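Letters, the slow kind

September 22, 2018

I meant to write this post back in January, when I made my one and only resolution, but you know how I am with deadlines (hi, Wendy!). The resolution was to write more letters. Real ones, on paper, with a stamp, to people I would otherwise only wave at online.
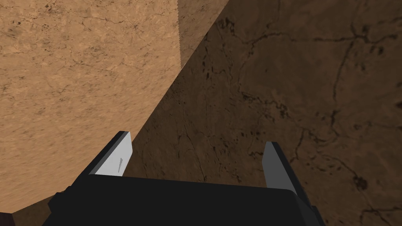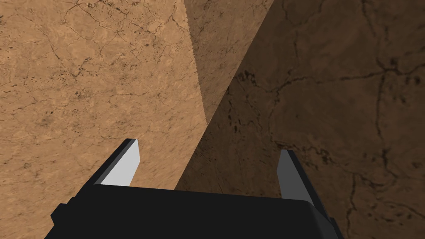
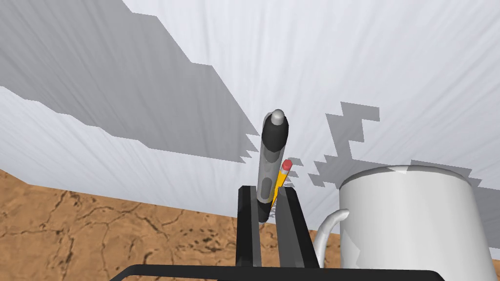
So far I have mailed 23 of them, and I'm more pleased about that than I probably should be. The first went to my old neighbor Roland Wainwright, who moved out to Endwood two years ago and has never owned a computer in his life. He wrote back within the week! Four pages, both sides, mostly about his tomatoes and a long disagreement with the man next door over a hedge. I read it standing up in the hallway with my coat still on.

Since then I've gotten into a nice little rhythm. Sunday after supper I clear off the end of the kitchen table, make a pot of tea, and write until my hand gets tired, which happens a lot sooner than it did when I was in school. My handwriting is awful now. Keabetswe told me she had to read one paragraph out loud to her sister before either of them could work out that I was talking about a casserole and not a cathedral.

Some people haven't answered, and that's fine. Colin called me instead and we talked for over an hour, so I'm counting it. I still owe a letter to Rehema, who sent me the prettiest card from her trip, and I keep putting it off because I want it to be a good long one. Maybe tomorrow, if the tea holds out and I can find where I put the stamps.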